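Written rules for small arms: an interview with the safety lead at Bivness

Bivness runs shared workrooms in which outside teams may set up table-mounted robot arms for handling work. In August it adopted a revised code of practice for these tables, replacing a set of notices that had grown up over several years. We spoke to the organisation's safety lead about what the code asks of its users and where it has met resistance.

The first matter we raised was the need for a code at all, given the size of the machines. "A small arm is still a machine that moves under power," the safety lead said. "People lean over it because it looks like office equipment. The old notices told them to take care, and that is very hard to check. The code tells them what must be true before the arm is switched on."

The central rule concerns the table. Every object on it must belong to the task in progress, and the task must be written down. Drinks, telephones and personal papers are to be kept off the surface. Objects chosen for handling should be light and should do no harm if dropped, and the code recommends packaged goods for early trials.

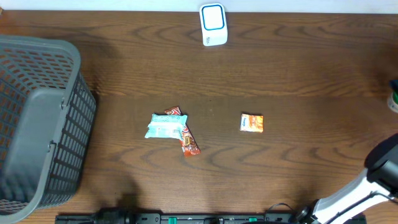

Handling table with packaged goods, grey basket and rail-mounted arm.

The safety lead was firm on the subject of mounting. Under the code, an arm must be fixed to a rail or plate before power is connected, and the fixings must be inspected at the start of each session. "We had users who checked them once, on the day they moved in, and regarded the question as closed. I understand the temptation. We ask for a signature now."

Cables receive a section of their own. They are to be held clear of the arm's path through its full reach, including positions the current task does not call for. The Walach team, which was among the first to work under the draft, asked for this wording after finding the earlier version too loose.

Other comments were less welcome. Meireles, another user of the rooms, objected that the session log took longer to complete than some of its trials. The log was shortened as a result. "They were right about the form," the safety lead said. "I did not agree that it should be optional, and it is not."

Between the first draft and the adopted text, Bivness reviewed 1,397 log entries. More than 70 recorded a stop made by hand. The safety lead declined to treat this as a poor result. "I would be worried by a log with no stops in it. We want people to press the button early, and we do not ask them to justify it afterwards."

The code also requires a pause of 10 seconds between stopping the arm and reaching on to the table. Zolia, which supplies training to new users, has included the pause in its practical session.

Asked what remained unsettled, the safety lead mentioned shared tables, where two teams use the same arm at different hours. The present text makes the outgoing team responsible for clearing the surface. A proposal to give that duty to the incoming team is under discussion, and users may send comments to the Bivness office until the next review.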